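Metbridge confirm Mbwambo as head coach on two-year deal

27 June 2020

Metbridge have appointed Jabari Mbwambo as head coach on a contract running to the end of the season after next. He was previously first-team coach at Clunia, where he was responsible for defensive organization and set pieces.

The club have been without a permanent head coach since January. Mbwambo takes charge of training immediately and will be on the bench for the home match against Assefa, the first of 7 remaining league fixtures. Metbridge are two points above the relegation places with a goal difference inferior to that of both sides below them.

Compensation has been agreed with Clunia. The fee was not disclosed, but it is understood to include a further payment if Metbridge stay up.

Mbwambo played as a center back before a knee injury ended his career. At Clunia he worked mainly with a back three, with the wide center backs instructed to step into midfield when the opposition played with a single forward. Metbridge have used a back four in every league match this season. He said a change of system was possible but would not be made before the Assefa game.

"There are a few training sessions before we play, and you can't rebuild a team's shape in that time," Mbwambo said. "We will look at the distances between the lines and at the second ball. The rest can wait."

Metbridge have conceded more goals from corners than any other team in the division. Under the interim staff they defended corners with zonal marking across the six-yard line and two players assigned to block runners. Mbwambo is expected to move to a mixed scheme, with man-marking on the three strongest headers and one player left high to hold defenders back.

Assistant coach and goalkeeping coach positions are unchanged. The club are still looking for an analyst, and the post will be filled before the summer transfer window opens.

The squad has two absentees for the Assefa match. The left back is suspended after his fifth booking of the season, and the reserve goalkeeper has a broken finger. Both first-choice central midfielders trained in full and are available.

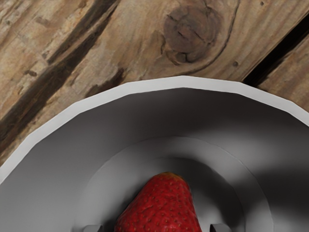 Up to 5 substitutes may be used in the remaining fixtures, in a maximum of three stoppages plus halftime. Mbwambo said he would plan changes in pairs to keep one stoppage in reserve for injuries.

The match will be played without spectators. Over 3000 season ticket holders have been sent an access code for the club's video stream, which starts 15 minutes before kickoff. Holders who have not received a code should contact the ticket office by email. Refund terms for unused home matches, agreed with shirt sponsor Avow contributing part of the cost, are unaffected by the appointment.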